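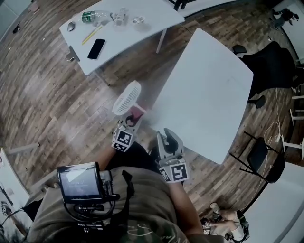 # clondura-roads

Hi! This is the rural road and driveway layer I've been putting together for Clondura and the farms around it, and I finally got tired of emailing zip files to people, so now it has a README and everything.

The short version: it's a set of GeoJSON files with road centerlines, field entrances, culverts and gate locations, meant for printing on big wall maps or loading into whatever mapping program you like. The fire department wanted something better than the photocopied sheet in the truck, the milk haulers wanted to know which bridges they could cross, and I wanted an excuse to drive around all summer.

## What's in the box

- `roads.geojson` - public roads, with name, surface and who plows it
- `lanes.geojson` - private lanes and long driveways, only where the owner said yes
- `entrances.geojson` - field entrances, over 200 of them, with a width in feet
- `culverts.geojson` - culverts and small bridges, posted weight limit if there's a sign
- `styles/` - the print styles I use, one for the wall map and one for the fold-up

Everything is in plain WGS84 lat/long. If your map comes out stretched sideways, set a local projection before you print (I forget this every single time).

## Getting started

```
git clone clondura-roads
cd clondura-roads
make wallmap
```

That last step needs Python 3 and a fair bit of memory. On my old laptop it takes 28 minutes, so go have lunch. If you only want the data, skip `make` completely and drag the files into your program.

## Fields that confuse people

`surface` is one of `paved`, `gravel`, `dirt` or `seasonal`. Seasonal means the town doesn't plow it, and from December on you should treat it as closed. Please don't change a road from seasonal to gravel just because somebody put down a load of stone!

`alt_name` holds whatever people call the road when they give directions. Jurgita Venckus collected most of these and they're wonderful, but the spelling is all over the place. Search on `name` if you need a reliable match.

`checked` is either `drive` (one of us went there) or `photo` (traced from the aerials). Entrances marked `photo` can be off by 2 car lengths or so under trees.

## Known problems

- The Hokitz end of the county is thin. I have the public roads and hardly any lanes.
- Nygård Road shows up in two pieces with different spellings. Some older programs choke on the å, so there's a plain `name_ascii` column too.
- Culvert weight limits are copied from the signs and nothing else. Don't route a loaded truck on my say-so - call the highway department.
- Labels on the fold-up map crash into each other near the creek. Fulgencio Cisneros has a fix for it that I haven't merged.

## Sending corrections

Open an issue, or mark up a paper map and mail me a picture of it, I'm happy with either. Tell me the road, what's wrong, and whether you've been there yourself. If it's your own lane and you want it taken out, just say so and it's gone in the next release, no questions.

## License and thanks

Data is CC BY 4.0, scripts are MIT. Credit "Clondura roads contributors" somewhere on the map, small print is fine.

Thanks to Kyung-hwa Yeon for the print styles and to Darnell Dvorak for driving every lane on the Balex side.

Last updated July 21, 2019.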